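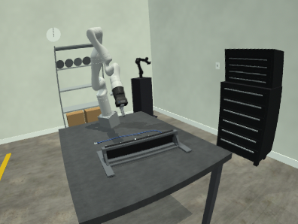 The cable table in the simulator, with the blue cable lying behind the channel.

My summer and fall with the cable arm

October 2024

I've been meaning to write this one since May, which is when Delali Ansah came down to our end of the building with a laptop under her arm and asked who wanted to see what the cable bench was going to turn into. I had a sandwich in one hand and I went anyway. For those of you who came here for the tomato posts, I'm sorry, there's one more of those coming, but work has been on my mind and this is where I put things that are on my mind.

For anyone new, I put cables into things at Lenex, out in Winville. I've done other jobs there (packing, a bit of receiving, one very long winter in the test room) but the cable bench is where I've stayed the longest. You take a cable with a little connector on one end, you lay it along a channel, you press it down so it sits in there nicely, and you bring the plug around to where it needs to go. A full tray is 67 of them. My mother asked me once what I do all day and I told her it's like tucking in a child who doesn't want to go to bed, over and over, and she said well, you always had the patience for it.

So Delali opened the laptop and there was our job on a gray table, with a big white arm standing at the back of it, bent over like somebody looking for a dropped earring. The cable was blue and just sort of lying there with a curve in it, the way they do when they come out of the bag. They'd even put a clock on the wall! Oluwaseun Adeyemi, who has the bench next to mine, leaned in and said the tool chest was a lot nicer than the one we've got, and could we have that and keep our hands. Everybody laughed, and then it got a little quiet.

I think people who write about robots coming into a workplace tend to skip the quiet part. We weren't angry. We liked Delali, and we still do. But there's a feeling you get when you see your own work laid out on a screen with a machine where you'd be standing, and it took me a good while that evening, sitting out on the back step with a cup of tea going cold, to figure out that what I felt was mostly embarrassment. As if I'd been caught doing something simple for nine hours a day.

That feeling went away once they started asking us questions, because we had answers and they didn't. Þröstur Snorradóttir does the motion side of things, and she sat with me for most of a week, watching and asking why I did this and why I did that. Why did I roll the cable between my fingers before I laid it down? I had no idea I was doing it! I had to do ten more, slowly, before I could tell her that I was feeling for which way it wanted to bend. She wrote that down and looked very thoughtful, and the next day she told me she had tried 1,000 runs overnight in the simulator with the cable bending in different directions, and most of the trouble came when it bent away from the channel. Well, yes, I said. That's what the rolling is for.

She asked where the plug ought to start, too. Over on the left, I said, lying flat, and not hanging off anything. A plug that hangs will swing, and then you're chasing it. I could talk about plugs for an hour and I believe that week I did.

The arm itself came onto the floor at the end of the summer. It does the straight channels now, the long plain ones, and the rest of them stay with us: the short ones, the ones with a corner, and anything going to Morkby, as they like theirs done in a way I won't try to explain. On a good day it gets through 200 and on a bad day somebody stands next to it. That somebody is often me. I've got a tablet, and a stool that I asked for twice, and when the cable slips I clear it and set out a fresh one and press the green button.

What's changed for me, then? My thumbs, first of all. Those of you who know me know about my thumbs. I used to run them under the warm tap before I could do up my coat in the morning and I haven't done that in weeks. I knitted a whole sleeve last month.

I've lost something too, though. Oluwaseun and I used to talk all day long with our hands going, about his kids and my sister and what was on the radio, and you can't do that as well when one of you is looking after a machine. You have to keep glancing over. He moved to the short channels across the aisle and we wave. We've started having lunch together properly, sitting down, and that helps, but it isn't quite the same as eight hours of half listening to each other.

And I do worry about the new people. Leif Laxdal started this spring and he learned on the straight channels for 4 weeks, like I did, like everyone did. They were the easy ones, where your hands found out what they were doing before anybody gave you a corner. The next person hired won't have them. I brought this up with Aminu Ekwume's office - sorry, Ekwueme, I always drop a letter - and he was good about it. He said to keep a tray of straight ones back for training, and I've been putting one aside under my bench each morning. It's got a piece of tape on it with my name, so please leave it alone if you're reading this from second shift.

Delali says they're working on corners next. She wants me to come up and sit with Þröstur again, and I've said yes, on condition that I can bring my own chair. Tomatoes next time, I promise. I still have a windowsill full of green ones and I need advice.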